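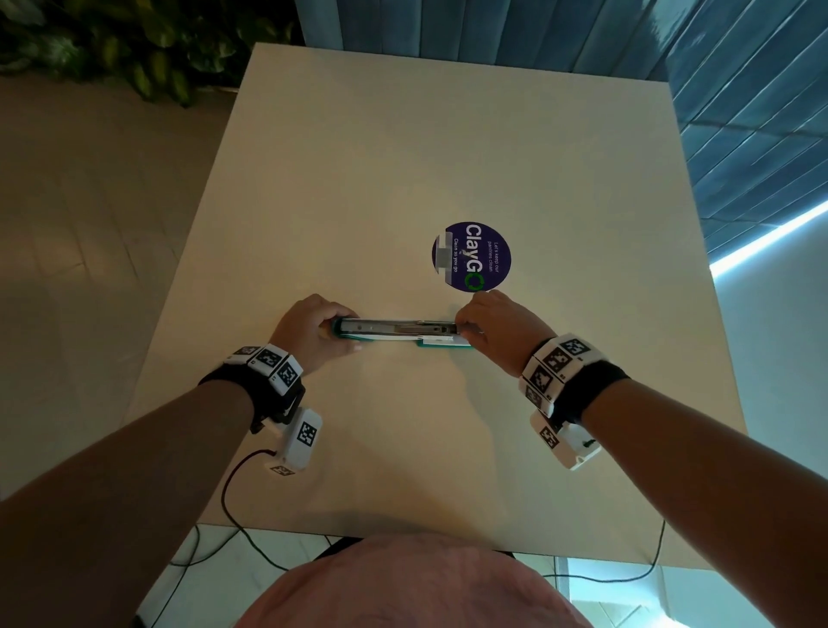

Home Data Code Changes Contact

Gunus wrist tracking set: README

Gunus is a set of recordings of people handling desk objects with both hands. We made it to compare ways of getting wrist position into an arm controller. The two controllers under test are called Mulder and Nevolitz. Both read the same recordings, so any difference between them comes from the software.

What is in it

There are around 1,000 clips, recorded by 13 people at a table. Each clip covers one object and one short task. There are nine objects. The stapler is the one we use for most of our own checks: it is long and narrow, both hands end up close together on it, and the fingers hide a good part of it from above.

Each clip folder holds:

- head video, looking down at the table
- wrist poses, left and right, in the table frame
- a plain text file with the object name and the task
- a calibration file for the session

How the wrists are tracked

The person wears a black band on each wrist with white blocks on it, printed with black-and-white square markers. A white module, also marked, sits below the band. Each side has its own cable, which runs down off the table to the floor. Give the cables plenty of slack before you start. A tight cable pulls the module round on the wrist and the offset in the calibration file is then wrong for the rest of the session.

Poses are solved from whichever marker faces can be read in the head view. If no face on one side can be read, the row is left blank. We do not fill gaps. Mulder holds the last good pose until a new one arrives, while Nevolitz carries on along the last known path. On the stapler clips Mulder was steadier, and Nevolitz was quicker to pick up again when a hand came back into view. We have not settled on one.

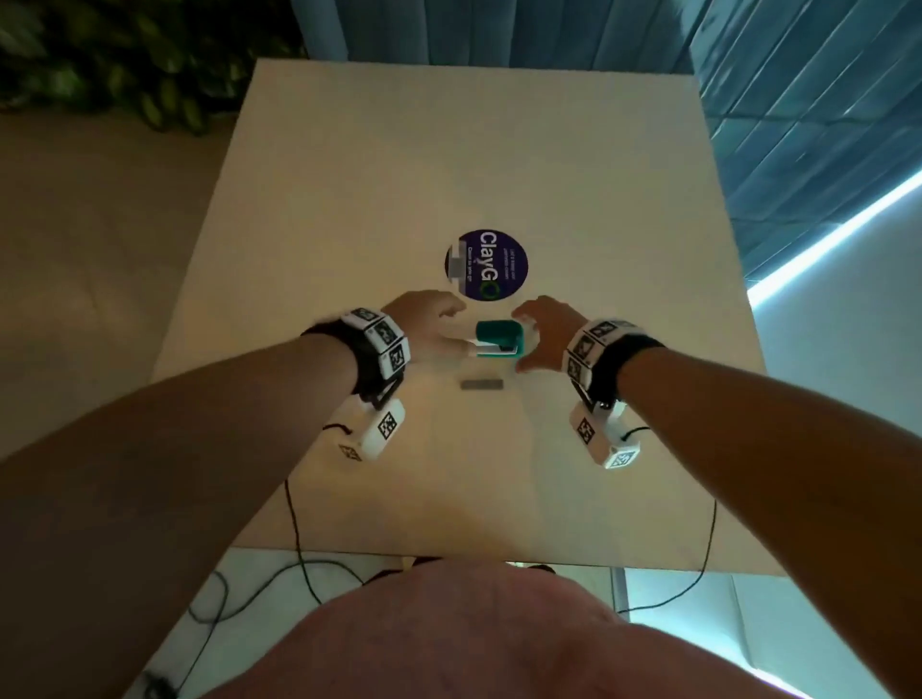
Gunus README, issue 3, page 2

Playing clips back on an arm

We ran the wrist poses on a pair of Rasano arms with plain two-finger grippers. Finger shape is not tracked, so opening and closing was marked by hand for these runs. Reaching in from both sides works well with either controller. Pressing down does not. The recordings have no force values, and an arm that follows the pose exactly may push too lightly or too hard depending on how high the table is. Set your own table height before running anything that presses.

Known problems

- Fast reaches blur in the head video and marker corners get less exact.
- When the head dips, it can cover the near edge of the table.
- Left and right labels were swapped in the October upload. Download the set again if yours is older than issue 3.

Questions about the recordings go to Lies Martens, and questions about the controllers to Geert Wuyts.

Comments

pvdl: Are blank rows written as zeros or left empty? My loader reads them as the table origin.

Lies Martens: Empty. Check that your CSV reader is not filling them in.

tom_h: Same grippers here, and same trouble with pressing. Lowering the table height setting a little helped with Nevolitz but made Mulder worse.

Geert Wuyts: Thanks. Can you post your calibration file? I will try it on Monday.

Back to top Previous Next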